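25 February 2022

# Drisura home pack, first month

I bought a one-seat license for the Drisura household pack in January and have been running it on the desktop since. It is a set of simulated rooms with a parallel-jaw gripper, sold by Vurnomham as an add-on to their Radik simulator. You get 18 rooms, a grasp API, and a wrist camera that renders at whatever resolution your card can stand.

Install took one evening. The package wants its own Python environment and will quietly overwrite the physics settings of any other Radik project on the same machine, so copy your config first. Documentation is thin on joints. Drawer limits are listed; friction values for the slides are not, and I ended up reading them out of the scene files.

Contact handling is better than in Gasser, which I used before this. With the default solver I ran 200 scripted grasps on small rigid parts and lost 10 to slip or jitter. Halving the time step brought no improvement. Raising finger friction did, but then releases got sticky and parts hung on one pad after opening.

Complaints so far:

- No soft objects at all.
- Scene reset takes too long when more than one room is loaded.
- The license check needs a network connection at every start.

Collision meshes are the thing I would check before paying. Several furniture pieces use a single convex hull, so an open drawer is solid as far as the fingers are concerned. Small props are coarse too, and the visual mesh is often no finer than the collision one. The white spool-shaped piece between the fingers has flat facets all over the cap and neck, and I grip it by the wide lower section to keep the pads off the waist.

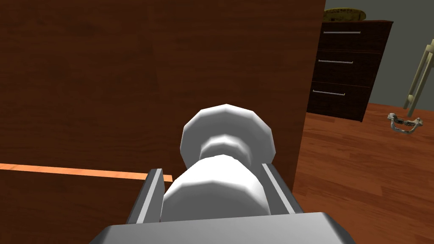
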